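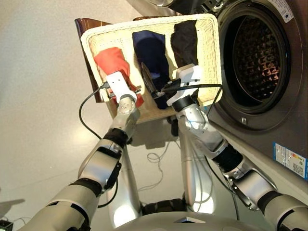

The Perron laundry basket in cream, tipped toward a front loader with a few colored pieces inside.

Perron Woven Laundry Basket
From the Flerham home range

We've had a soft spot for the Perron ever since the first one came through the shop in March, and it has outlasted every other basket we've tried at home. It's a long, rectangular basket in a pale cream weave, open at the top, and it's the shape that makes it so nice to live with. You can lay shirts and tees in a row along the length of it and find the one you want without digging to the bottom - such a small thing, and we missed it right away when we went back to a round one!

Tipping is where it really shines. Get the long side up near the door of a front-loading machine, lift the far edge, and small loads slide forward together. Nazma Akanda on our shop floor does her darks this way and has got her whole household doing it too (her teenagers included, so it can't be hard).

The rim is firm enough to grab anywhere. We had Tyson Robichaud lift and set down a full one 2,000 times over the winter, and the weave held its shape, with a little softening at the corners that we rather like the look of.

Details
Color: cream
Shape: rectangular, open top
Care: wipe with a damp cloth, dry in the shade
Guarantee: 5 years on the weave and rim
Cotton liner: sold separately, machine washable

Good to know
The weave is light in color, so new dark denim can leave a mark if it sits in there damp overnight. Use the liner for that, or hang the jeans first. A soft brush gets lint out of the corners - an old toothbrush is perfect.

Each batch is 100 baskets, and the tone shifts slightly between batches. If you're buying a pair, order them together and Siu-fong Hsieh in our Dredulbridge stockroom will pick two that match. She's very good at it, and she'll also happily tell you by phone which batch is on the shelf right now.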